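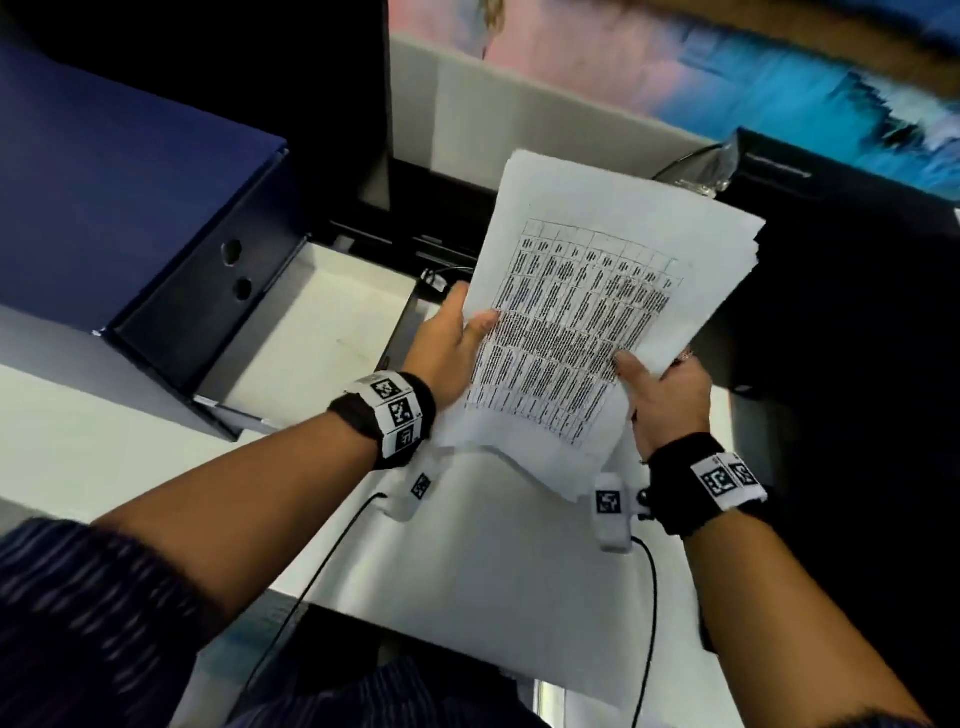 Paper handling, desk station. Both hands on the stack, wrist bands on, drawer open to the left.

Skodellow desk tasks: gallery
Posted 05/05/2021 by Sabine Stüber

Skodellow is a set of recordings of people doing ordinary desk work, made so that a two-armed robot can learn from them. The view is from head height, looking down at the hands. A full session runs 9 tasks, and each attempt at a task is stored as one episode. The set now holds 1,670 episodes, of which 349 are paper handling. This page covers the paper handling group, with notes for anyone who plans to train on it or add to it.

Markers
Each wrist band carries a white block with several square black-and-white codes on it. The wrist turns a lot when a person squares or flips a stack, and a single flat code drops out of view too often to give a usable track. The small white devices under the hands have a code of their own. Codes on the band and on the device are solved separately and compared afterwards. Where the two disagree for more than a few samples in a row, the episode is flagged and checked by eye.

Cables
Route both cables down toward the lap before starting. A cable lying across the wrist can cover a code. Leave enough slack to reach the back of the desk with either arm, then do one full reach on each side before the first episode.

Paper
Stacks are thick and the edges are left uneven on purpose. Early episodes used new paper straight from the packet, and the model trained on them did poorly on anything with a curl or a stray sheet. Ginette Texier replaced the new paper in March with used printouts, mostly tables in small type. The content of the pages is not part of the task and should not be used as a label.

Grip
The usual hold has the fingers behind the stack and the thumb on the face. We don't tell people how to hold the paper. Onni Ahonen went through the first 100 paper episodes and sorted them by grip, and the two-thumb hold was the most common by a wide margin. One-handed carries are under-represented and we would like more of them.

Drawer
The filing cabinet stands at the left of the desk. For "put away", the drawer starts open and clear. For "open and put away", it starts closed. These are separate tasks with separate codes in the log, and mixing them up is the most frequent logging error. Check the drawer, then press start.

Desk and background
Monitors, bags and loose cables at the edges of the desk stay where they are. Clearing them gave a cleaner picture and a weaker model. Keep the middle of the desk free for the hands. Lighting is the normal office lighting and has not been adjusted between sessions.

Clothing
Long sleeves are fine if they sit behind the band. Stripes and checks have not caused false marker hits so far. Nimal Thambiah is keeping a list of garments that do, and it is still blank.

Labels
Each episode has a start time, an end time, a task code and a pass or fail mark. Failed attempts are kept. A dropped sheet counts as a fail only if it is not picked up before the end time. Ritva Turunen does the second pass on all labels, and her mark stands where the two differ.

Known faults
Marker tracks are poor when both wrists are close together and turned inward.
Small print on the top sheet often blurs when the head moves. Do not use the set for reading tasks.
Some episodes from the first batch have left and right device names swapped. A corrected list is in the download folder.

Next group in the gallery: folders and binders.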